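Pludia Institute of Technology
Applied Robotics, Unit 6: Comparing Hand-Held Grippers
Course handout for the practical assessment

1. Purpose of the unit

Students taking this unit are required to compare two hand-held grippers as tools for recording manual tasks, and to report on their suitability for later use with a robot arm. The grippers are to be referred to in all written work as the Brivitcombe and the Esico. The module number, 3385, must appear on the front page of the report.

The unit follows from Unit 5, in which the same tasks were performed by an arm under direct control. Students who have not completed the Unit 5 worksheet should do so before attending the practical.

2. Background

A hand-held gripper records what the operator does with it. The camera is fixed to the body of the tool and looks out past the fingers, so the view it gives is close to the view that a camera on the wrist of an arm would give. The operator's own arm does not appear in the recording unless it crosses in front of the lens.

Wide lenses are normally fitted. They keep the fingers and the working area in view together, but straight edges towards the outside of the picture become curved. A wide lens also takes in a good deal of the room, including ceiling lights and other people at work. These points bear on the comparison and should be discussed in the report.

Where a head-mounted camera is worn as well, its recording is to be treated as a second source. It shows where the operator was facing and may show the tool as a whole. It does not replace the view from the gripper, and the two should be marked separately.

3. Finger pads and body

Finger pads differ in shape, colour and surface. A dark pad against a dark object is difficult to separate by eye and may be difficult for software also. A pale pad stands out well against a dark recess but may be lost against a white worktop. The surface of the inner face should be noted, as a ridged face and a smooth face may hold the same object in different ways.

The body of the tool takes up part of every picture. Students should estimate how much of the lower part of the view is lost to it, and whether an object on a low surface would remain visible during the approach.
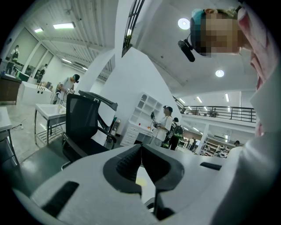
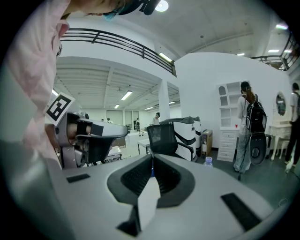

Figure 1. Views from hand-held grippers in a shared workshop: black finger pads (first view) and a white finger rising from a black recess (second view).

4. Markers and tracking

The position of the tool may be found from its own camera, from a marker seen by another camera, or from both. A square marker must be flat, clean and fully in view to be read with confidence. A marker mounted at an angle on the corner of the tool can be seen from more directions than one laid flat on the top, but it is more easily knocked.

Tracking from the tool's own camera depends on fixed features in the room. Railings, pillars and furniture are useful for this purpose. Mirrors and large panes of glass are a known source of error, as are people moving close to the lens. Each group must state which of these were present during its trials.

5. Procedure

Students work in pairs. Each pair completes the set tasks with both grippers, using the Ashour recording sheet.

Check that the lens is clean and that the fingers open and close fully.
Start the recording and hold the tool still until the partner confirms that the picture is steady.
Carry out the task at an even speed, keeping the object between the fingers in view.
Return the tool to its starting position before stopping the recording.
Exchange roles and repeat.

A trial in which the object is dropped is to be kept and marked as a drop. It must not be deleted. Trials spoiled by a fault in the equipment should be reported to the demonstrator and repeated.

6. Report

The report should not exceed 2995 words, excluding tables. It should set out the results for each gripper, compare the views obtained, and recommend one tool for use in Unit 7. A recommendation based on comfort alone will not receive full marks.

Reports are to be submitted through the course office by the end of August. Recording sheets should be attached as an appendix and signed by both members of the pair.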